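## Clothing Reuse Among First-Year Students

Our project asked how students in the Gouveia dorms get rid of clothes they no longer wear. We handed out a paper survey in May and got 103 back. Of those, 48 students said they had thrown out wearable clothes in the past year, and 22 had sold something online. The rest gave items away or kept them.

Jackets came up often in the written answers. They take up closet space and cost a lot to ship, so many students hang on to them long after they stop wearing them.

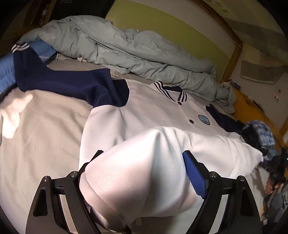 Siiri Oksanen disagreed with our first draft on this point and told us that shipping was a small part of it — most people she knew kept jackets because they hoped to wear them again. We went back to the answers and found both reasons, so we changed the section.

The survey has limits. It covered one dorm complex, and the campus has 4,000 students. We also forgot to ask about clothes passed on to family. A second round at Bremitz Hall would need that question added.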